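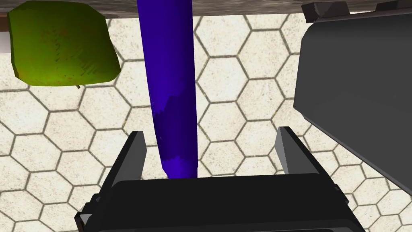
How to Prepare Your Track Files for a Remote Mix

By Mitali Ranasinghe

A mix engineer in another city can only work with what you send. These steps apply to any recording program.

1. Save a copy of the session

Name the copy with the artist, song title and tempo, such as Sibiya_Bornach_98. Do all of your cleanup in the copy.

2. Clean up each track

Delete unused takes and mute groups. Add short fades at every edit, then solo the vocal and listen for clicks. Leave breaths in unless the engineer asks you to cut them.

3. Turn off the master bus

Bypass any limiter or compressor on the main output. Keep effects that are part of the sound, like a guitar delay, and export a dry version of the same track next to it.

4. Export from the same start point

Every file should begin at bar one, even if the part comes in at the last chorus. Use 24-bit WAV at the session's sample rate. Mono sources stay mono.

5. Check the files

Open a blank session, import everything and play it from the top. A missing harmony is easy to spot at this stage.

6. Write the notes

Include the tempo, key, lyrics and a rough mix. List one or two reference songs. If the tempo changes, export a MIDI tempo map too.

Zip the folder and send a download link that stays active for at least 30 days.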